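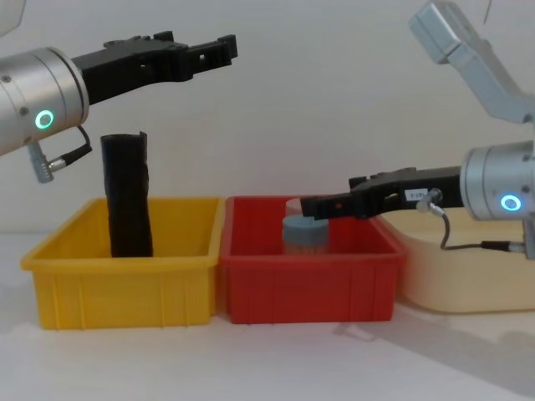

Yellow bin, red bin and cream-colored tray on a white table, a robot arm at either side.

Religion in Storkerell

Storkerell is an island town with a long habit of arguing over religion. Mostly Christian on paper. In practice a mix of chapel people, Orthodox families, a small Hindu group, and a large number who go to nothing at all except funerals. This article covers belief and worship in the town and in Zillovside, the village across the channel.

Background

The oldest religious site is the well at Keddale, on the north shore. Older than the town. No one knows who it was first kept for. Later tied to a saint, then dropped by the chapels as superstition, then quietly picked up again. People still leave bread there in May. Akash Chaudhary, in his short history of the island, argues the bread custom came in with fishing crews and has no link to the well's first use. Not everybody agrees.

The chapel movement arrived by boat and spread fast. Plain buildings, no bells, long sermons. At its height there were 10 chapels in a town of 1,000 people, several of them on the same street and not on speaking terms. The splits were over baptism, then hymn singing, then a boundary wall. Only two chapels are open now.

Orthodox community

Orthodox families settled in Zillovside to work in the cannery. Services were held in homes at first, then in a net store, then in the present church, which has a green door and not much of a roof fund. The first permanent priest was Nazar Kostiuk. He kept the parish register himself and wrote down everything – weather, quarrels, the price of candles – and it is now the main source for the period. Kalliopi Gavalas later edited it for print. Her edition leaves out the quarrels, wich is a pity.

The parish follows the old calendar for Christmas and most feasts. A second, smaller group switched to the new one and meets seperately. Relations are polite.

The Tran

The Tran is a yearly walk from the harbor to Keddale. Origin unclear, name also unclear. Some link it to a word for crossing, some to fish oil. It used to be chapel only. Orthodox walkers joined later, at the back, and there was a row over the icon they carried. Olesia Stetsiuk collected accounts of the row from both sides and they don't match on any point, including who was holding the icon. Walkers today go in one group. Silent as far as the second gate, after that singing is allowed.

Other faiths

A Hindu household shrine in the upper town is opened to visitors at Diwali. No mosque or synagogue. A meditation group meets in the old school.

Belief today

In a survey run by Valentyna Hladun, 70 percent of adults said religion was "not important" or "a little important" in daily life. Many of the same people said they would want a religious burial. Hladun puts this down to the cemetery, which is still run jointly by the chapels and the Orthodox parish and has by far the best view on the island.

See also: Keddale well; Zillovside cannery; Calendar disputes

Last edited December 20, 2024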